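Grenex Shape Sorter Board, Green
Item 1059

Home > Learning and play > Sorting and posting > Shape sorter boards

In stock
Usually leaves our warehouse the next working day

Description

The Grenex shape sorter is a square green board with holes cut right through it and a set of blocks to post through them. It is meant for nurseries, playgroups, therapy rooms and homes. The shapes are plain and easy to tell apart, and there are no pictures or patterns on the blocks.

The board is used flat on a table or on the floor, with the child sitting or kneeling next to it. A block is picked up, turned until it matches a hole, and let go. Most children start with the circle and leave the cross until later.

We have sold Grenex sorting toys for several years, and the boards are bought most often by nurseries who want several the same for group tables. The colour has stayed the same throughout, so a board ordered now can be used next to older ones.

What the holes are

Circle
Octagon
Cross
Square

The octagon is the one that causes most trouble. Younger children tend to try the round block in it first. If this becomes tiresome, put the round block away for a while and bring it back when the others are going in without help.

Using it with younger children

Begin with one block and one hole. Cover the other holes with a cloth or a sheet of card. Hand the block over the right way up the first few times, then start handing it over on its side so that it has to be turned.

Keep spare blocks in a small tray within reach. A child who has to get up and look for the next block will often not come back to the board.

Using it with older children

Ask for the shapes by name, or have the child shut their eyes and find the hole by touch. Two children can take turns, one choosing a block and the other pointing to where it should go. The blocks can also be used away from the board for stacking, drawing round and pressing into dough.

Specification

Maker: Grenex
Item number: 1059
Board colour: green
Board shape: square
Width of board: 27 cm
Holes: circle, octagon, cross, square
Blocks: one set supplied with each board
Suggested age: 18 months and over, with an adult present
Guarantee: one year

Cleaning

Wipe the board and blocks with a damp cloth and a little washing-up liquid, then dry them with a towel. Do not soak the board or put it in a dishwasher. Pay attention to the inside edges of the holes, where dough and paint collect. A dry toothbrush will reach the corners of the cross.

Do not leave the board on a radiator or in direct sun behind glass.

Storage

The board stands on its edge in most cubby shelving. For classrooms we suggest keeping each set of blocks in its own clear bin so that missing pieces are noticed at tidying-up time. The Miettinen shallow tray fits one set of blocks with the lid on. The deeper Bretavix bin takes three sets.

Spare blocks

Blocks can be bought singly. Please give the shape and the item number of your board when you order. Blocks from other makers may be slightly too large for the holes, or small enough to fall through the wrong one.

Delivery and returns

Boards are sent in a plain carton. Up to four go in one parcel. Larger orders travel by pallet from our Trorketmont warehouse and we will ring you to agree a time.

Unused boards can be returned within 80 days in the original carton. If a block is missing or a board has arrived damaged, tell us what is wrong and keep the packaging until you have heard from us. Spare blocks bought singly cannot be returned once the bag has been opened.

Schools and nurseries

Accounts are open to schools, nurseries and registered childminders. Orders of 200 boards or more are priced separately and need to reach us by November for delivery in the spring term. Write to Jarmo Kiiskinen in the sales office with the number of boards, the delivery address and whether you need spare blocks in the same order.

Questions we are asked

Do the blocks fall through by themselves?
They drop once they are lined up with the hole. The board has to be raised or held up if you want them to fall clear.

Can I buy the board without blocks?
Yes. Ask the sales office, as it is not listed separately.

Is there a lid or a box underneath?
No, it is a flat board only.

Pictures

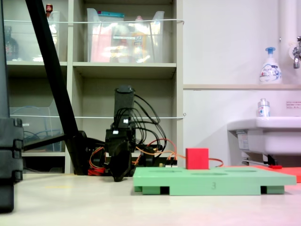
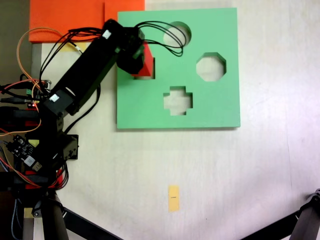 Green boards with a red block. The square sorter board is in the second picture.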